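February 7, 2020
Bedding cell, Asach bench notes

Came in early to chase the left wrist complaint Jomar wrote up, and I'm putting it all down while it's fresh, with apologies to whoever has to scroll past it later. His note said the left gripper was opening a touch late on some commands and dropping its status message every so often. We had both been blaming the gripper, which is what we always do, and we both had a spare half unpacked already.

I started with the cable. I ran the left arm through the slow reach file with one hand resting on the wrist connector (speed turned way down, e-stop in the other hand, Attila, before you write to me about it). The dropouts came near the far end of the reach, with the wrist rolled inward. The service loop over the top of the housing was too short, so every time the wrist rolled, the cable was tugging on its plug.
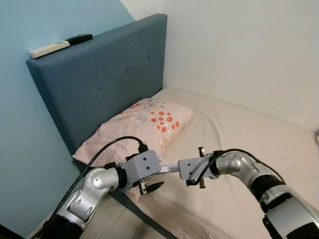

I gave the loop 200 mm of slack from the last tie point to the plug. The old routing had a good deal less, and I think it dates back to June, when we swapped the forearm cover and were all in a hurry to get home. Reseated the plug, wiggled it, cussed at it a little, reseated it again. Then I moved the tie back one screw so the loop can't wander down toward the fingers. The right side got the same check and was fine, so I left it alone — a rare moment of restraint on my part.

After that I redid the finger zero on both sides. Left had drifted by 2 counts, right by none. Cycle counter read 2870 when I started, for anybody keeping the maintenance sheet up to date (I have filled it in, Jomar, you can put the red pen away).

Pillow work next, because soft things are where a late gripper really hurts you. The approach wants both hands arriving on opposite sides of the pillow without plowing into the mattress, and the old height offset was set for the thicker mattress we had from Wallin. I lowered it in small steps until I liked the way the fingertips came in.
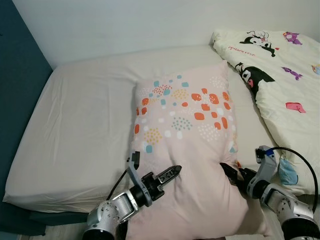
Saved the new offset as profile 218 and kept the old one, so please don't tidy it away. No status drops in the log since the cable change, though I'd like a full day of running before I call it fixed.

Still to do: order two spare wrist cables from Trustau, the longer ones this time. Check the torque on the left wrist cover screws, which I only did by feel. Attila has the good driver, and I would love to have it back.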